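About Gillico

Gillico tests robot arms for companies that pack and ship small goods. Arnaldo Arruda and Wichai Khunthong started the firm after working together on a packing line where the arms stopped several times a shift and the fault log gave the same code every time. Customers send us their grip software and we run it on our own arms, with ordinary boxes, until it fails. Then we write up how it failed.

Most of what we do now goes back to one fault. In our second year we were running a long trial for Paritura, a parts distributor. The trial was set for 3,000 picks. At pick 1,237, late in the afternoon, the arm lost its reading from the wrist force sensor and kept moving down at working speed. It pushed a carton into the table, bent a finger on the gripper and stopped only when the motor current limit tripped. No one was hurt. Wichai had been standing inside the marked area a few minutes before, to straighten a box.

The cause was a sensor cable that had been pulled a little tighter each time the wrist turned. The connector had worked partway out. The software read the missing signal as zero force, so it treated the table as open air. We had checked the cable at the start of the trial and not again.

We reported the fault to Paritura the same evening and closed the bench for 30 days. The trial was later started over from pick one.
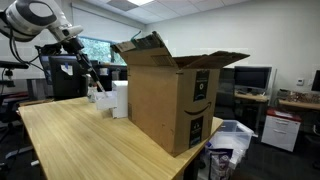
What does the arm do now if the force signal drops out?
It stops where it is and holds position. A missing signal is handled as a fault, and the arm can't be restarted from the keyboard. A person has to go to the bench, check the connector and turn a key.

We also changed how we work around the arms. Cable slack is checked at the start of every shift and again at midday. Boxes are straightened only with the drive power off. Any stop that we can't explain ends the run for that day, including runs that a customer is waiting for.

The new stop rule was written with Fjeld, the small controls shop that builds our key switches. Its first full use was on the Ullus project, where it stopped the arm at pick 2,605 over a loose pin. The pin was replaced and the run was finished the next morning.

Our fault reports go to the customer in full. Arnaldo handles new trials and Wichai runs the bench. Shop visits are by appointment, mornings only, and closed shoes are required.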